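Reading Survey Claims
Handout 6, Waltraud Oltmanns 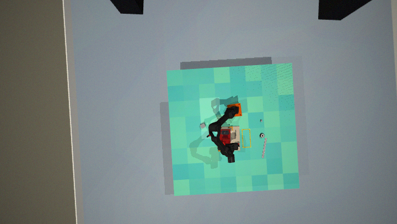 Fig. 1. Computer-rendered view from directly above: a square mat on a pale blue-grey floor.

Read the Katholm commuter study before the tutorial. It claims that people who walk to work are happier than people who drive. Maybe so. I have my doubts, and you should bring some too.

Start with who answered. The survey went out to 4,000 households in Ploltville and 590 sent it back. The authors call this "a healthy response". I'd call it a lot of silence. We know nothing about the people who threw the form in the bin, and the paper doesn't try to find out.

Then look at the wording. Question 6 asks whether your trip to work "lifts your mood". Try writing a neutral version – it's harder than it sounds.

Hsu's reply points out that walkers mostly live near the centre, where rents are higher. Could money explain the gap? Katholm's answer is one footnote long and I don't find it convincing.

For the tutorial
Write one page on what the study can fairly claim. Rizwan Dissanayake's group will defend the authors, Duyên Ninh's will argue against. Allow 45 minutes. "More research is needed" earns no marks.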